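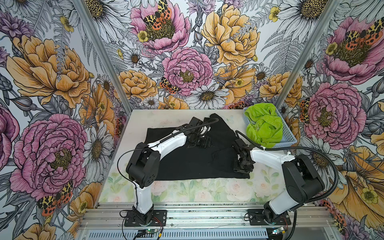
February 2021. Wallpaper paste, second round. The Plinden paste from the first round is finished, so I mixed the new one from the Taltar powder, 145 g to the bucket, and let it stand 14 minutes before I stirred again. It came out a little thick but without lumps. My question is still the same one: why do the seams open on large patterns more than on small ones? I now think the paste is not guilty. With a big floral paper, like the one on the three walls of the booth, the eye goes directly to any petal which does not meet its other half, so we pull the strip and push it until the flower is correct, and the paper is stretched when it dries. On a small pattern we leave it alone.

Tried today on the test board from Panton, four strips, two with the long soak and two with the short. The long soak strips became wider, as expected, and I had to wait before hanging them. The short soak strips were easy to hang but one of them has a bubble near the top, the size of a coin. I did not cut it. I want to see if it goes flat by itself.

Note for whoever uses the board after me: the left side was sized with the old glue and the right side was not. I wrote it on the back in pencil, please do not paint over it again.

Cutting. I lost almost a full repeat on every strip for matching. The Sembiring catalog gives 741 mm for the drop and I measured the same, so the waste is in my cutting and the roll is fine. Next time I will cut from two rolls in turn – first strip from A, second from B. I did this in June for the stair wall and it saved a good piece.

The seam roller leaves a shine on the dark leaves if I press when the paste is still wet at the edge. The soft brush is slower but leaves no mark. I keep the roller for the plain papers.

To do: order more lining paper, sharpen or replace the long blade, look at the seams again with the lamp held from the side. Bucket is washed. Brush is hanging behind the door – still damp.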